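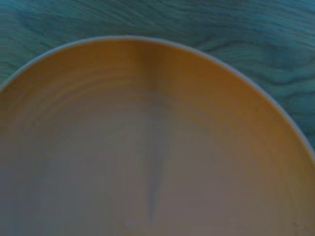 Page last changed: 14th January

Chapter 3
Plates, Bowls and the Table

A large round dish takes up more of a table than most people expect. Before you lay out anything else, decide where it will stand and leave space for hands to reach it. The rest of the setting follows from that.

This chapter deals with dishes that are wide and open. Some are nearly flat and some are shallow bowls, and the line between the two is not always clear. Look at the rim first. A narrow raised rim gives little to hold, so carry the dish with both hands underneath.

Next, look at the inside. Faint rings that follow the edge may come from the way a dish was shaped, or they may be there for looks. Color can change too - a warm orange-tan near the rim may fade to a dusty gray lower down.

Malsha Gunawardena's notes on the Melden kitchen, used in Exercise 1, list 60 dishes by width. Keep a ruler and a soft cloth nearby as you read.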